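Ninen (grupo musical ficticio)

De la Enciclopedia de Música Imaginaria, la sección que escribo yo a ratos y que va creciendo sin mucho orden. Última revisión: domingo 12 de febrero.

Ninen es una banda de rock que solo existe dentro de las novelas de Hugo Sotomayor, y aun así llevo más horas pensando en sus discos que en los de muchos grupos que sí tengo en la estantería. Aparece por primera vez en Los inviernos de Stoltville, donde toca en una boda, y a partir de ahí se va comiendo la historia hasta quedarse con los dos libros siguientes enteros. Esta entrada reúne lo que dicen las novelas sobre sus miembros, su discografía y su final. Cuando algo es interpretación mía, lo aviso.

Origen del nombre

En el primer libro el nombre no se explica. En el segundo, Zostier, la bajista cuenta que lo sacaron de una etiqueta medio arrancada de un amplificador de segunda mano, y en el tercero el cantante asegura que se lo oyó a su abuela en sueños. Hay lectores que ven aquí un descuido del autor. A mí me parece que es justo lo que pasa con los grupos de verdad, que cada uno cuenta una versión y al cabo de los años todas se quedan a vivir juntas (la de la abuela me gusta más, aunque me creo la del amplificador).

Miembros

Reisinger es el cantante y el centro de casi todo. Nunca sabemos su nombre de pila. Sotomayor lo describe poco: alto, con abrigo en pleno verano, la voz «como una puerta de garaje que alguien empuja desde dentro». Es vanidoso, generoso con el dinero ajeno y capaz de pasarse un capítulo completo afinando una guitarra que luego no toca.

La bajista, Olga, es la narradora de Zostier y para mí el mejor personaje de la trilogía. Compone la mitad de las canciones y firma muy pocas. El tema de los créditos reaparece tantas veces que al final una espera cada disco nuevo con el estómago encogido, por ver qué nombre viene entre paréntesis.

El batería cambia tres veces. El primero se va a trabajar al puerto, el segundo desaparece entre dos capítulos sin que nadie lo comente y el tercero, un chaval al que llaman el Relojero, acaba siendo el único que conserva las cintas originales. También hay una teclista que entra en la segunda novela, Marta, que apenas habla y que toca el solo más largo de toda la serie, seis páginas sin un punto y aparte.

Discografía

Los discos de Ninen son cuatro, si contamos el que se pierde.

El primero, Agua de radiador, se graba en una nave de Stoltville con un micrófono prestado. Sotomayor reproduce la letra de tres canciones y son malas a propósito, con rimas de cuaderno escolar. Hay una, «Mi calle tiene frío», que los fans del libro hemos acabado queriendo de tanto leerla. Según la novela se prensan 500 copias y se venden 39. Olga guarda las demás debajo de la cama, y el somier cede en una escena que todavía me hace reír.

El segundo es Zostier, que da título al libro. Aquí la banda ya suena de otra manera – más lenta, con órgano, con Reisinger casi recitando – y el autor deja de copiar letras. Pasa a describir la música por lo que les hace a los que la oyen: una mujer que aparca para terminar de escuchar un tema, un camarero que sube el volumen y no oye los pedidos. Es un truco viejo y funciona de maravilla. Cuando lees una letra impresa siempre la oyes peor de lo que debería sonar; cuando ves al camarero quieto con la bandeja, el disco te lo pones tú.

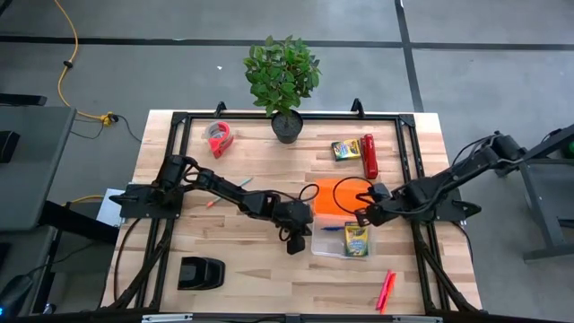
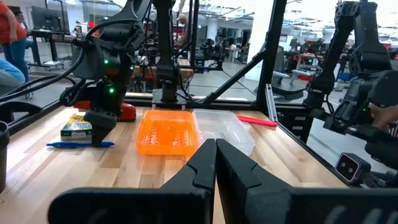
El tercero, Domingo en obras, es el del éxito y el del desastre. Tiene un single que en el libro suena en todas partes y que el autor se niega a titular, lo llama siempre «la canción». La gira posterior ocupa la parte central de la tercera novela y es lo más divertido que ha escrito Sotomayor, con el furgón que solo arranca cuesta abajo, el hotel donde los confunden con un equipo de balonmano y los dejan pasar al desayuno de los deportistas, y un concierto de julio en una plaza de toros portátil en el que Reisinger se presenta con dos abrigos.

El cuarto no tiene nombre. Se graba, se mezcla y no se publica. Lo que sabemos de él viene de la correspondencia entre Olga y el Relojero incluida al final del libro, donde se habla de una pieza de 28 minutos que ocupaba toda una cara. Marta la llama «la larga» y Reisinger no la menciona jamás. Yo tengo la teoría (esto es cosa mía, que quede claro) de que «la larga» es la misma melodía que tocan en la boda del primer libro, porque en las dos escenas hay un perro que se levanta y sale de la habitación justo al empezar.

El concierto de los 3.124

Es el episodio más citado de la trilogía. La última actuación de Ninen se celebra en el velódromo de Stoltville y el narrador da la cifra exacta de entradas vendidas, 3.124, que luego vuelve como un estribillo: es el número de la habitación del hospital en la que muere el padre de Olga, y es también lo último que apunta Reisinger en su libreta. Del concierto en sí se nos cuentan el principio y el final. La parte de en medio falta. El capítulo termina con la banda subiendo al escenario y el siguiente arranca con Olga desenchufando el bajo en un silencio total.

He leído explicaciones de todo tipo. Que tocaron «la larga» y el público no supo si aplaudir, que no llegaron a tocar nada, que Reisinger se marchó en el segundo tema y siguieron los otros tres. El texto no se decanta. Durante mucho tiempo defendí la segunda opción en los foros con bastante mal carácter, lo reconozco, y ahora me inclino por la primera, sobre todo por un detalle tonto: Olga tiene los dedos hinchados. Con seis canciones normales no se le habrían hinchado.

Influencias y parecidos

A Ninen se le han buscado modelos reales desde el primer día. Cada lector encuentra el suyo y suele coincidir con el grupo que escuchaba a los diecisiete años. En las novelas hay pocas pistas. La banda apenas habla de otros músicos, y cuando lo hace son también inventados, como las Hermanas Trueno o un tal Conjunto Medina que les roba el técnico de sonido. Es una decisión que agradezco mucho. Las novelas de rock que nombran a grupos famosos cada dos páginas acaban pareciéndose a la carpeta forrada de un instituto, y te sacan de la historia en cuanto el protagonista comparte camerino con alguien que conoces de los pósteres.

Lo que sí hay es una influencia clara de la verbena. Los de Ninen aprenden a tocar en fiestas de pueblo, con pasodobles a las doce y peticiones gritadas desde la barra, y eso no se les va nunca. En pleno éxito Reisinger sigue dedicando canciones a los novios, aunque no haya novios. Se le nota al autor el cariño por esos escenarios que se montan sobre un remolque, y sabe cosas que solo sabe quien ha estado allí, por ejemplo lo mal que huele una funda de bombo en agosto.

Cronología interna

Aquí hay problemas. El primer libro dice que Olga tenía diecinueve años en la boda, y el tercero, haciendo cuentas, le da veintidós. El furgón es blanco en Zostier y crema en la siguiente (vale, esto puede ser suciedad). Más grave es lo de Marta, que asiste al concierto de presentación de Agua de radiador, entre el público, cuando se supone que en esa época vivía todavía en el extranjero. Yo he intentado ordenarlo todo con fichas y me sale siempre un invierno de más. Quizá por eso el primer título va en plural.

Recepción entre lectores

La trilogía tiene un grupo de seguidores pequeño y pesadísimo, en el que me incluyo. Hay quien ha grabado su propia versión de «Mi calle tiene frío», las hay con ukelele y hay una estupenda a capela, y circula una portada casera de Domingo en obras tan convincente que la he visto a la venta como si fuera un disco descatalogado. ¡Alguien la compró! Escribió después preguntando por qué la funda venía vacía.

La crítica más repetida es que la tercera novela se alarga, y algo de razón hay. Las cartas del final se podrían haber quedado en la mitad, sobre todo las del pleito por los derechos, que exigen una paciencia de notario. Pero en una de ellas, casi de pasada, el Relojero cuenta que ha vuelto a poner las cintas y que en la segunda se oye a Reisinger reírse antes de que entre la batería, y solo por esa carta yo me leería el pleito otra vez.

Véase también

Hermanas Trueno. Conjunto Medina. Velódromo de Stoltville. Discos que se pierden en las novelas (lista en construcción, se aceptan sugerencias, faltan casi todos los de ciencia ficción).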